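Relabeling the Spare Parts Boxes

I spent most of March redoing the labels on my small-parts storage, and since two people have asked for the details, I am writing them up. The system covers hobby electronics, clock parts and a certain amount of plumbing. It lives on one wall of shelving in the back room. The inventory file currently has 3774 lines, one per part type, and every line points to a box.

The old scheme was by category. Resistors in one box, capacitors in the next, springs, O-rings, brass screws, and so on. It worked for the first two years. Then the categories started to leak. A spring-loaded fuse holder can go under springs, fuses or connectors, and I had put one in each. When I wanted a fourth, I bought it, because I did not find the other three until later.

The new scheme drops categories from the label entirely. Each box has a location code and nothing else. The code is a letter for the shelf, a two-digit number for the position, and a check character at the end. D12-K is shelf D, position 12, check character K. What is inside is recorded only in the file.

The check character is the part I would recommend to anyone. Position numbers get misread, mostly 1 for 7 and 3 for 8, and handwritten notes make it worse. The character is computed from the shelf letter and both digits with different weights, modulo 23, and mapped to an alphabet with I, O and Q removed. With a prime modulus and unequal weights, every single-digit error is caught and so is every swap of the two digits. I type the code into a small script and it refuses anything that does not add up. In the first four weeks it refused 20 entries. I would have written most of those to the wrong line.

Labels are printed, black on white, on 12 mm laminated tape. I tried three tapes before settling. The cheapest one curled at the ends after a few days on polypropylene, which has low surface energy and does not hold ordinary acrylic adhesive well. The second held but left residue when removed. The one I kept is a strong-adhesive tape sold by Clindard, at a higher price per meter than I like. Polystyrene boxes are easier and take almost any tape.

Surface preparation matters more than the tape. Lids pick up skin oil and shelf dust, and a label put down over that will lift from the corners first. I wipe with isopropyl alcohol, wait two minutes, apply from one end, and press hard with the back of a spoon. Full adhesion takes a day. On lids with a raised panel, keep the label at least 4 mm inside the edge of the panel so that no part of it bridges the step.

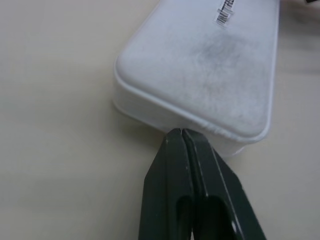
Danica Tichý wrote to me after the first draft of this went up and disagreed with the whole idea. Her view is that a code on its own makes the boxes useless to anyone without the file, and that if the file is lost I will have a wall of identical containers and a weekend of opening lids. She labels hers with the code on the first line and three or four plain words on the second. She also thinks the check character is wasted on a home system of this size and that a decent barcode would do the same job with less typing.

Taking these in order. The loss of the file is a real risk and I have changed two things because of her message. The file is now plain tab-separated text, copied nightly to a second machine, and I print it every few months and keep the pages in a binder on shelf A. I also put a folded slip inside each box listing its contents. The slip goes out of date, but it is better than nothing when the computer is off.

On the second line of plain words, I still disagree. I had words on the old labels. The contents changed, the words did not, and I trusted the words. A label that says less cannot be wrong about as much.

On barcodes she may be right. I tested a few with a handheld scanner and they read well from flat labels at normal distance. The problem was reading them under the one bulb in the back room while holding a tray in the other hand. It took longer than typing five characters. With better lighting I might decide differently, and the lighting is on the list.

Some notes on the inventory file, since most of the labor went there. Each line has the part description, the box code, a quantity field and a source. The quantity field takes only four values: none, few, enough, many. I kept exact quantities for a year and they were never correct. The source field says where the part came from, which has been more useful than I expected. Half of my gear stock came out of a single lot from Grutside, bought when they closed their repair counter, and the tooth profiles in that lot do not match anything else I own. Being able to filter them out saves a lot of trial fitting.

Search is a one-line script. It matches on whole words and prints the code in large type. Synonyms were a problem at first. I call a part a standoff one month and a spacer the next. There is now a short synonym table, maintained by hand, and a search that returns nothing prompts me to add an entry to it.

Eilif Lundgren asked how long the conversion took. I did one shelf per evening, and some evenings did not happen. The slowest step was deciding what to throw away. Old rubber belts went first - they had hardened and were no use to any machine. Unidentified transistors went next. I kept a few unidentified mechanical parts, all in one box, with the description field set to "unknown" and a date. Anything still unknown after two years goes out.

Still open: the drawer cabinets, which have fronts too small for the 12 mm tape, and the long items that fit no box at all. For threaded rod I am considering capped pipe with the code on the cap. The check script also needs a second shelf range, as I ran out of letters I was willing to use. I will post the weights table once I have cleaned up the comments in it.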